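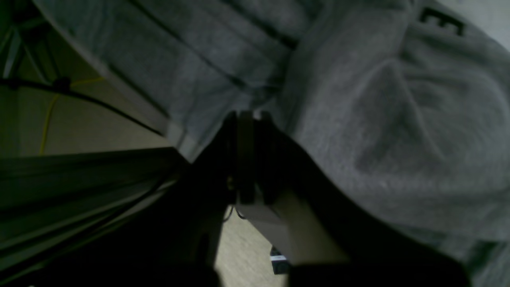
How many demonstrations does a new operator need before the recordings are usable? In our data, nearly 60, though operators who began with hand guiding got there sooner than those who began on the remote.

3.2 Collecting demonstrations

We recorded 600 demonstrations at the Clirkstead site in February, of which 447 were kept for training. Six operators took part. Each one taught the same insertion task in two ways: by holding the arm and moving it through the motion, and by driving it from the Golen hand controller.

Figure 3. Wrist camera view with gray fabric filling much of the upper part and a dark gripper in the center.

Hand-guided runs were shorter but less even in speed. Remote runs had more pauses, mostly before contact. Pauses longer than six seconds were trimmed, and the joint positions on either side were joined without smoothing. Runs in which the operator restarted the task were dropped. Labels were checked by Khairul Nasution using the Boros viewer.

Both sets were stored in the same format, with the teaching method saved as a separate field. Training on the mixed set is described in Section 3.3.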